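# Washing LPs by hand with a two-tray bath

This page covers the wet cleaning of 12-inch vinyl LPs without a machine. It doesn't apply to shellac 78s or lacquer discs. Shellac is damaged by alcohol, and lacquers should not be wetted at home by any method given on this page.

Dry brushing removes loose dust from the surface. It does little for fingerprints, smoke film or the residue left by old spray cleaners. If a disc still crackles in the same places after a dry brush and a stylus clean, wash it. If it crackles evenly across a whole side, the groove may be worn, and washing will not repair that.

## What you need

- Two shallow trays wide enough to take a disc lying flat
- 2 litres of distilled water for the wash, and the same again for the rinse
- Geduvero concentrate, or another record detergent without dye or scent
- One Skinent goat-hair brush, or similar, kept for wet use only
- A pair of Jia label clamps
- Lint-free cloths
- A rack for drying
- New inner sleeves, poly-lined

Tap water can be used for a first trial on a disc of no value. In a hard-water area it leaves scale in the groove, which is heard as a fine tick once the record is dry.

## Mixing

1. Pour the wash water into the first tray. It should be at room temperature. Warm water is not needed and hot water will warp the disc.
2. Add 40 ml of concentrate. Stir slowly with a clean plastic spoon. Avoid raising foam.
3. Pour the rinse water into the second tray. Add nothing to it.

One mix is good for 8 discs in fair condition. For charity-shop stock, change it sooner. Once the water looks cloudy it is putting dirt back into the grooves.

## Washing

1. Dry-brush both sides and take off the loose dust.
2. Fit the label clamp. The rubber ring must sit on the run-out area, clear of the last track. Tighten by hand until the ring stops turning freely, and no further.
3. Lower the disc into the wash tray and leave it for 2 minutes.
4. Brush side one along the groove, never across it. Make 6 full turns with light pressure. The bristles should bend only at the tips.
5. Lift the disc by its edge and the clamp, turn it over and repeat on side two.
6. Hold the disc upright over the tray and let it drain.
7. Move it to the rinse tray. Turn it slowly, keeping the whole playing surface under water at some point in each turn.
8. Lift, drain again and check against a lamp. Rainbow patches mean detergent is still present. Rinse again if you see them.

Brushing across the groove is the usual cause of a poor result. The bristles ride over the tops of the groove walls and the dirt at the bottom stays put.

## Notes on particular pressings

The Roltbridge reissues have a raised outer lip and a deep dish around the label. Most clamps seal badly on them. Wash these one half at a time, held upright in a narrower bath, and keep the waterline below the label. Uncoated paper labels mark at the first drop.

Picture discs and flexi discs can be washed in the same way, but halve the soak. On some older picture discs the clear film has begun to lift at the edge. Leave those dry.

Coloured vinyl needs no special treatment. If the wash water takes on a tint, stop and look at the sleeve. The colour is usually from cheap printed card.

## Clearing up

Empty both trays after each session. Rinse the brush in distilled water, shake it out and stand it bristles up. Do not keep mixed fluid overnight. Wipe the rubber rings on the clamps and store them apart, as they stick together if left touching.

Wash the cloths without fabric softener. Softener leaves a film that transfers to the next disc and collects on the stylus.

## Drying

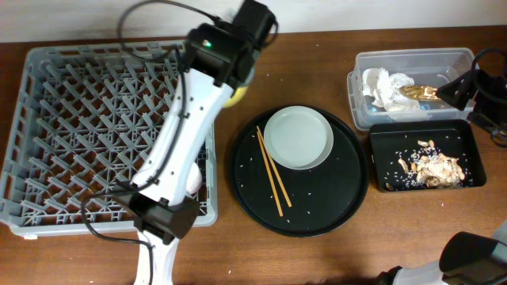 Drying should be done on edge, with air on both sides and nothing touching the playing surface. Blot the run-out area first, remove the clamp, then stand the disc up. Purpose-made record racks are sold for this, but a large grey plastic dish rack with angled pegs, on a table, is a cheap substitute. Try a scrap disc in it before using it for anything better: the outer edge should rest on the ribs, and a peg that reaches as far as the first track rules that slot out. Leave an unused slot between neighbouring discs. Keep the rack out of sunlight and away from radiators. When no moisture shows under a lamp, put each record into a new inner sleeve. Do not reuse the old one.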